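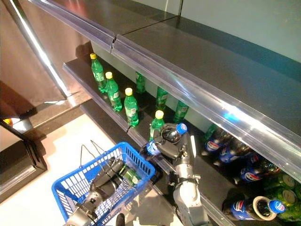 Go-backs

Go-backs are items that have left their place on a store shelf and have to be put back without having been sold. The word is used mainly in supermarkets and other self-service stores in North America. Other names for the same goods are returns-to-shelf, strays, and shop-backs. The work of putting them away is called running go-backs, and in many stores it is combined with facing, the straightening of goods along the front of the shelf.

Go-backs are distinct from stock, which comes from the back room or straight from a delivery truck and has not been on the sales floor before. They are also distinct from customer returns, which have been paid for and taken out of the store. In most grocery stores, returned food is thrown away, and only unopened packaged goods in good condition may join the go-backs.

Sources

Most go-backs come from the checkout lanes. A customer decides against an item when the total is read out, or a payment card does not cover the whole order, and the cashier sets the goods aside. Self-checkout areas produce more of them per customer than staffed lanes, and small items such as candy and batteries are often left on the bagging platform there.

The second source is the aisles. Shoppers pick up an item, find another they prefer, and leave the first one wherever they are standing. Drinks are found among the cereal, and jars of sauce among the drinks. Carts and baskets left behind with goods in them are the third source.

A count made at the Kestcombe grocery store in August, written up by store manager Heledd Kemeys, recorded 1482 go-backs for the month. Of these, 268 were bottled soft drinks, the largest single group. Bread came next. The count did not include chilled and frozen goods, which the store wrote off.

Containers

Go-backs are gathered in whatever the store has to carry goods in, usually a hand basket or a cart kept behind the service desk. A few chains issue a tote in a separate color so that customers don't take it for their own shopping.
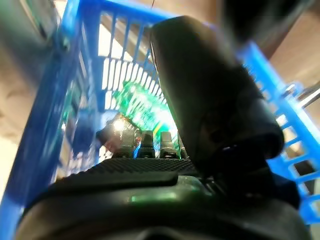
The hand basket is the usual choice for a small load going to one or two aisles. It is molded in a single piece from polypropylene or polyethylene, with one or two swinging handles, and common sizes run from 20 liters up to 32. Sides are nearly always pierced in some way. In the bright blue basket shown, the far wall is a grid of narrow upright bars and horizontal rails, open enough for strong light to come through from the other side. Openings like these cut the weight and the amount of plastic used, let spills drain, and allow a worker to see from outside what is at the bottom. They are a drawback with small flat goods such as gum and gift cards, which slip through or wedge between the bars. Baskets made by Hedegaard have a solid lower band for this reason.

Baskets taper toward the base so that empty ones nest. Bottles taller than the rim are laid down or leaned into a corner, since a standing bottle tips as soon as the basket is lifted.

Sorting

Before leaving the front of the store, the worker sorts the load by aisle. Chilled goods are dealt with first. Store rules set a limit on how long they may stand at room temperature, and when the time is unknown they are discarded. Items with a torn seal, a dented seam, or a missing price go to a separate bin.

The order of the remaining goods follows the layout of the store. Heavy items are packed at the bottom even when they will be put away last. In larger stores each department collects its own go-backs from numbered bins, and no single worker covers the whole floor.

Bottled drinks

Soft drinks make up a large share of go-backs by weight. Plastic bottles stand up to being handled several times, but they roll. They are also easy to return to the wrong place. Two flavors from the same maker may share a bottle shape and differ only in label and cap color, and regular and sugar-free versions are mixed up more often than any others.

Color sorts most of them quickly. Cola is normally sold in clear plastic and looks dark because of the drink inside, while many lemon-lime drinks are sold in green plastic. Within a color the worker goes by the label, and where the label doesn't settle it, by the barcode and the shelf tag.
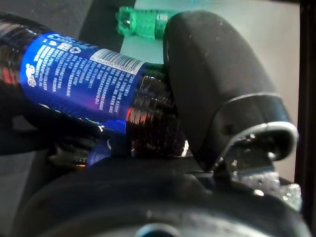
A dark plastic bottle with a blue label and a barcode panel. Behind it, a green bottle lies on its side.

A bottle that has been dropped is left to stand before it goes back on sale. The Kestcombe rules ask for the cap to be checked for leaks and the label for tears, and for the bottle to stay off the shelf until the next shift. Bottles with a crushed neck are written off.

Placement

Drinks are put back standing up, with the label toward the aisle. The returned bottle goes to the front if its date is the same as or earlier than those behind it. If its date is later, the row is moved forward and the bottle is set in at the rear. This follows the same first-in, first-out rule used for new stock.

Rows are usually one bottle wide, and each row at the front edge counts as one facing. Where a row has sold down, the remaining bottles are pulled forward to keep the front line full. Bottles found lying down are stood up again unless the shelf above is too low for them, as happens when shelves have been reset for cans. Laid bottles can be piled, but the lower ones are hard to remove and the pile tends to spread.

The price strip along the front of the shelf is the main guide to position. It is a clear plastic channel that holds a printed tag for each product, and the tag marks the left end of the space in most North American stores. Some European chains center the tag under the product. A worker who is unsure of a place matches the item number on the tag to the one on a handheld scanner. Glossy strips can be hard to read under ceiling lights, and the Wakum line of tag holders has a matte face.

Metal fittings

Steel is used in self-service stores wherever plastic would wear through: cart frames, guard rails at the foot of shelving, basket stands, and the rails that guide customers through the lanes. Tubing is bent in a wide arc at corners so that clothing and bags do not catch. Chrome plating is the traditional finish indoors. It wipes clean easily but pits where salt water is tracked in during winter, and powder coating has replaced it on many newer fittings. Carts from Anditz combine a plated tube frame with a plastic body.
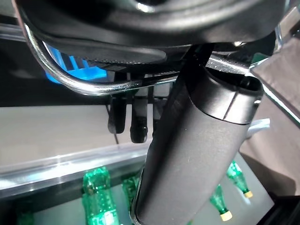 Curved chrome tube with blue plastic partly visible behind it.

Timing

Go-backs are run at least once per shift in most stores, and again after closing. Perishables are picked up more often. Retail trainer Sólveig Bech recommends a run at 3 p.m., ahead of the evening trade, and a second at 8 p.m. Stores that wait until closing have fewer interruptions from customers but carry gaps on the shelf through the busiest hours.

Goods waiting at the front of the store are still counted as in stock by the inventory system. An item may therefore show as available when its shelf space is empty, and an order picker sent to find it will report it missing. Some stores scan go-backs into a holding location to prevent this. The extra scanning takes time, and smaller stores generally leave it out.

See also

Facing (retail)
Planogram
Shelf tag
Shopping basket
Shrinkage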